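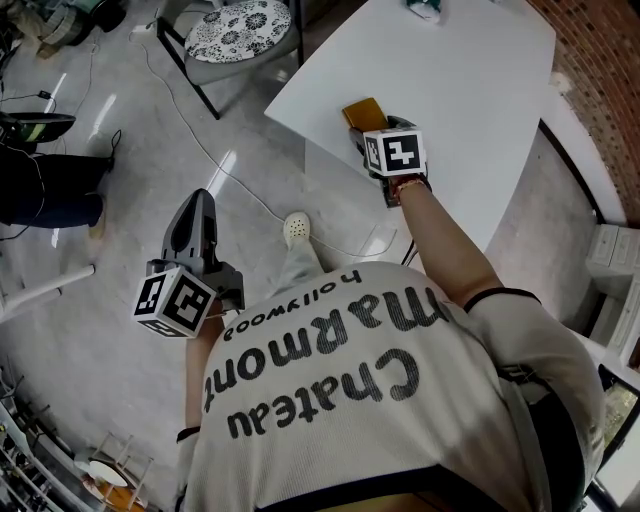

Two hand-held grippers at a white table.

Print this page | E-mail this page

Bot hands off to an agent but the agent gets an empty transcript

Posted by tessellate_ops, Saturday, October 3, 2026

We run Flamora as the front-end chatbot on our support site and Cakell as the ticketing desk behind it. The bot handles order status and password resets. Anything else goes to a live agent through the stock connector.

Since the August connector update, a portion of handoffs arrive in Cakell with the customer name and e-mail filled in but the transcript field blank. The agent then asks the customer to repeat everything, and the customer gets annoyed. Short conversations come through fine. The failures are nearly all long ones, where the customer went through the returns menu first.

What I have checked:

- Connector log shows status "delivered" for good and bad handoffs alike.
- Transcript is complete on the Flamora side.
- Field mapping is unchanged. I deleted it and rebuilt it anyway.
- Same result with two different agent accounts.

Is there a size limit somewhere? I can't find one in the connector notes.

Leonidas Vrettos

Yes, there is a limit, and it is on the Cakell side. A custom text field of type "short" holds 2000 characters. When the payload is longer, the field is dropped and the rest of the ticket is created normally. That is why your log says delivered. The ticket was delivered, minus one field.

Before the update the connector trimmed the transcript before sending. Now it sends the whole thing. The returns menu makes this worse, as every button label the bot offers is written into the transcript, including the ones the customer did not pick. One pass through ours added almost 400 characters before the customer had typed a word.

Two ways to fix it:

1. Change the field type to "long." You can't convert an existing field. Create a new one, point the mapping at it, and leave the old one in place until the open tickets are closed. Deleting it early removes the transcripts already stored there.

2. Keep the short field and send a summary. In the handoff step, turn off "include bot prompts" and set the trim to the last 500 characters. Agents mostly read the end of the conversation anyway.

I use the first one and also turn off bot prompts -- the transcripts are much easier to read. Test with a conversation you know is over the limit. A two-line test will pass either way and tell you nothing.

If you have reports or triggers that read the old field, they need to be repointed by hand. Search your triggers for the field ID, not the label.

barefoot_admin

We had something like this and just moved to Raritz. No problems with transcripts so far.

quillon37

Option 1 worked for me, with one catch. The new field was hidden on the agent form by default, so it looked like the fix had failed. The text was there when I exported the ticket. Go to the form layout and switch the field to visible for the agent role -- admins see it regardless, so check from an agent login.

I also have Barta doing language detection between the bot and the desk. It keeps its own copy of the mapping and has to be refreshed separately.

Print this page | E-mail this page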